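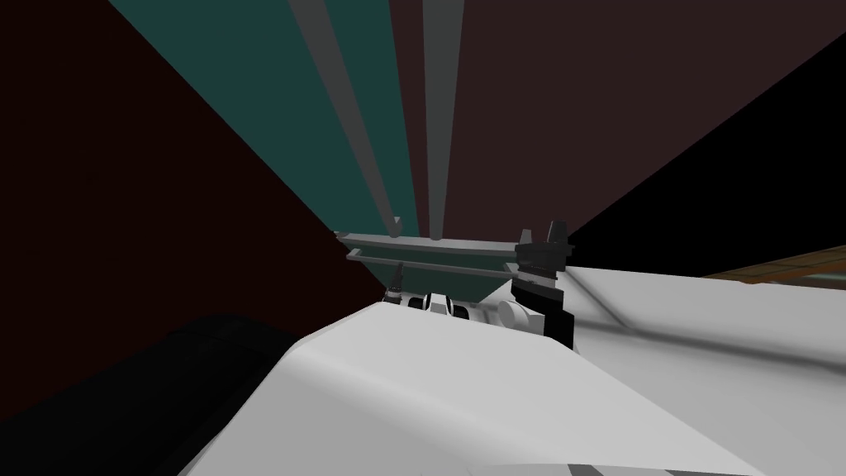
On 21/06/2026 a member at the Weslow end wrote to the list:

> Can anyone help with Valcárcel beans? I was given a packet at the spring swap and they have come up well, but they are growing next to my ordinary runners and I would like to save seed this year. I have read that French beans and runners don't cross, and I have also read that they do. The packet doesn't say which kind Valcárcel is. The flowers are just starting and they are white with a bit of lilac.
>
> Also, how long do I leave the pods on? Last year I picked a different climber when the pods went yellow, put them in a biscuit tin and the lot went mouldy by the time the clocks changed.
>
> One more thing. Is the Atell netting all right for beans or do I need to use poles? I have the wider mesh.

Valcárcel is a climbing French bean, so you can leave it where it is. French beans and runners are separate species and for garden purposes you can treat them as not crossing. If you had two climbing French beans side by side I would be a bit more careful. They mostly pollinate themselves before the flower opens, but bumblebees do force their way in now and then, and an odd plant turns up in the next year's row. Runners are the ones that give trouble. They need bees to set at all and will cross with any other runner on the site, so if you want to save your runners as well, ask what your neighbours are growing.

The way to check which you have is to look at a seedling. Runner beans leave the fat seed halves under the soil and French beans lift them up above it. Too late for this year's plants, but worth a look if you sow a few late ones. Runners also twine the opposite way round the pole, though I always have to go and look at one to remember which.

On when to pick, yellow is too early for a tin. At yellow the seed is full size but still has a lot of water in it. What you want is a pod that has gone the colour of a paper bag and rattles. In a dry year mine get there on the plant. In a wet one they don't, and I cut the whole plant at ground level, tie it in a bundle and hang it upside down in the shed with the door open. The pods carry on drying and the seed takes what it can from the stem. I have done that with pods that were barely yellow and had good seed from them.

After shelling, spread them one deep on a tray indoors, out of the sun, and leave them alone for two weeks. Then try biting one. If your teeth leave a mark it needs longer. Use paper envelopes until you are certain, and only then a tin or jar. I don't use plastic bags for beans at all.

Choose your plants now, while you can see how they are doing. Tie a bit of wool round the stem of the ones you want and don't pick anything from them. It is no good eating from the row all summer and saving the late pods at the top, as you end up with seed from whatever the plant had left over. I mark eight plants and leave the lower pods on every one of them. Pull out anything that looks different, with mottled or puckered leaves especially. There is a mosaic virus that goes through in the seed and you don't want to hand it round at the next swap. 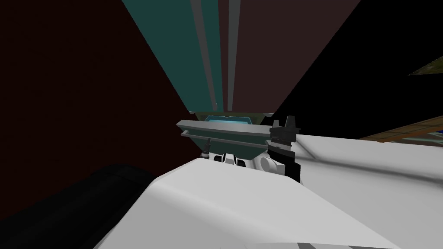 Another reply to the original question, which only came to me and I think was meant for the list, said that at Wokosthorpe the Valcárcel row was badly chewed by weevils in store last winter, and that freezing the seed would have saved it. I agree with that. The beetle lays on the pods in the garden and the grubs are already inside when you shell them. You see a small round window in the skin and later a hole. Once the seed is properly dry, put it in a sealed jar in the freezer for a few days, then take the jar out and let it come up to room temperature before you open it. If you open it cold the beans get damp from the air and you are back where you started. The drying has to come first. Wet seed in the freezer is dead seed.

The same reply asked whether it was worth keeping seed from more plants to stop the variety going weak. For French beans I don't think it matters much on an allotment scale. They are inbreeders and they don't mind. I would still sooner have seed from several plants than one, in case the one was a bad one. Runners are different and do want a good number.

Netting. The Atell wide mesh will hold Valcárcel if the top line is tight, but I stopped using it for anything I wanted to dry. The plants knit themselves into it and you can't cut one out and hang it up without bringing half the row with it. Poles are easier. Hazel if you can get it, as it has a bit of bark for them to grip. Bamboo is fine but in a gusty August the vines can slide down it, so put some twine round. If yours are already up the net I would leave them this year and pick the pods off singly as they go brown, going over them whenever the weather has been dry for a day or two.

A few people have asked what Valcárcel is like to eat. As a green pod it is all right when small and stringy quite soon after. It is really a shelling bean. The dry seed is buff with a darker patch round the eye, thin skinned, and keeps its shape in a stew. Soak it overnight and boil it hard at the start for at least ten minutes, as you should with all of these. Fresh shelled, at the stage when the pods are going leathery, it cooks a good deal quicker and I think it is better that way, but then you have none to keep.

I have 11 envelopes left over from my own saving if anyone on the list missed the swap. They are last year's seed, dried and frozen as above, and germinated well for me this spring. It is getting late to sow for dry beans, though you would get some green ones from a sowing this week if it is somewhere sheltered. Otherwise keep the envelope cool and it will be good next May. Reply off list please and say whether you are nearer Weslow or Wokosthorpe so I know which hut to leave it in.

For the person with the biscuit tin, do wash it out with hot water and dry it in the oven on low before you use it for seed again.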